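3.2 Fingertip wear and the weekly check

Most reports on hand-held gripper collection treat the tool as a fixed quantity. We doubt that this is safe. The Avero units used at Plekport were inspected by Huguette Zacharias each Tuesday, following the sheet supplied by Plesitz, and the sheet asks only whether the fingers open, close and return. A unit can pass all three and still hold cloth badly. Of 1,871 recorded grasps on fabric, 23 were marked as slips by the operator, and we suspect the true number is higher, as a slow slip is easy to miss while watching the other hand.

The supplier advises a finger change after 35 hours of use. We found no basis for that figure in the manual. Funmilayo Okafor replaced one pair at 22 hours, after the inner faces had gone smooth near the tips, while another pair ran well past the limit with no change we could measure. We now go by the state of the tips and ignore the clock. The two screws on the rear plate are checked at the same visit, and the plate is not opened unless one of them turns by hand.

Alignment is a harder matter. The Nnaji procedure sets the gap between the fingers with a flat gauge on a bench, where nothing pulls on them. Bed-making and clothes handling load the tips quite differently. In Figure 4 the two yellow fingers have the lower edge of a paisley cloth between them, with the rest of it hanging in folds over the side of a bed, and whatever weight the tips carry in such a grasp has no counterpart in the bench test. Until a loaded check exists, we would not accept a passed gauge reading as evidence that a unit is fit for cloth.

Figure 4. Fabric grasp with a hand-held unit, second unit in use at left.

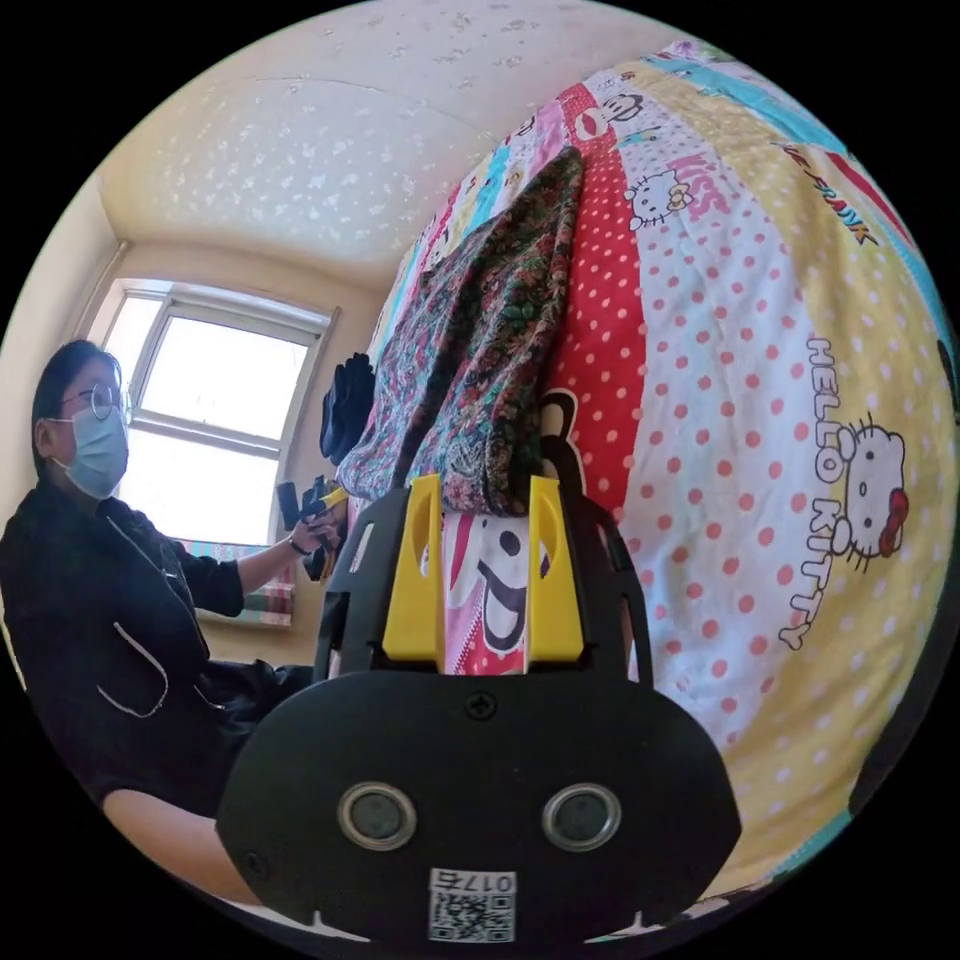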